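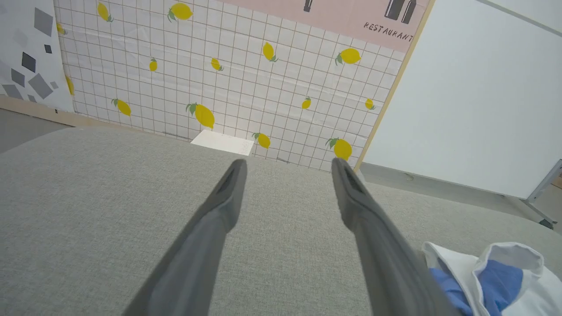 Grey fabric with the lemon paper behind, cloth at the right, small white card at the back.

5/26/25, workshop notebook, upholstery and covering

Started with the grey fabric today. It is the speckled one from Reisinger, the same that Vinzenz wants for the low benches. I had it lying over the form since morning, so that it could settle before I decide about the back edge. The curve there is soft and I would like to keep it so. Vinzenz prefers a sharper edge with piping. We did not agree yet, and I wrote both versions in the order sheet with a question mark.

The weave is fine and quite tight. When I brush it with the hand in one direction it stays calm, in the other direction it collects every small thread from the table. I must remember this for the cleaning instructions. Tomás asked if we can put the fabric with the grain turned, because then we lose less at the cutting. With the width we have it would save 8 cm on each seat, but I am afraid that the light will show the difference between two neighbouring seats. I will cut one sample each way and let them hang next to the window until Kilian is back.

Lemon paper: this is the roll from Kaltton, with the thin tan lines in small squares and the yellow lemons over it. The customer (café at Bekitz, the small room) chose it in April from the book and now she wants to see it together with the grey. I think they go well. The grey is pale enough and does not fight with the yellow. Sepehr finds the squares too busy behind a seat and would take the plain one. I noted his opinion, but the decision is with the customer.

The paper is still slightly wrinkled, and there is a faint crease across the middle. I tried to roll it the opposite way last night with a cardboard tube inside, it helped only a little. For the real wall it will be pasted, so it is not a problem there, but on a loose panel one sees it. Next time: cut the panel piece from the inner part of the roll, lay it flat under the big board for one night, and do not fold it for the transport. Fulgencio says a warm iron from the back side with a dry towel between. I have not tried this. If somebody tries it, please use a leftover piece first and write here the result.

Another point about the lines. The squares make every mistake visible. If the seat back is not level, the eye sees it immediately against the grid. For the hanging on site we must therefore begin with a plumb line and not with the door frame, which in old houses is never straight. I wrote this also on the sheet for Kilian.

White cloth with the blue in it: please leave it with the grey fabric, it goes in the same box. I use it only dry. Yesterday I found it near the glue pots, and one drop of contact glue on this weave does not come out any more. I tested it on an offcut, with the mild cleaner and with the strong one. The mild one does nothing, and the strong one takes the speckle away and leaves a flat shiny place – worse than the glue.

The card: please do not write on it. The sample number is 871 and I will put it on a sewn label at the underside, as we do with the others. Cards get lost, we had this with the green fabric and then we had to guess.

Foam. With the medium foam the surface looks full, but when I sit for a longer time I feel the board. Tried with 4 cm and then with one thin layer of wadding on top. Better. The wadding also makes the back edge rounder, so this speaks for my version (Vinzenz, please come and sit on it before you say no).

Quantities, so that I do not calculate it a third time: for all the benches we need more than 40 metres of the grey, with the reserve. Reisinger sends only full rolls. I asked for one dye lot and wait for the answer. The paper I have not ordered yet, first the customer must say yes in writing.

Open:
– one sample with piping, one without, same foam
– rub test on the grey, dry and then damp
– ask Kaltton if the lemon paper can be wiped, there is a coffee machine on that wall
– new blades for the long knife, the old ones pull the threads at the end of the cut
– Tomás needs the cutting plan before he leaves for the site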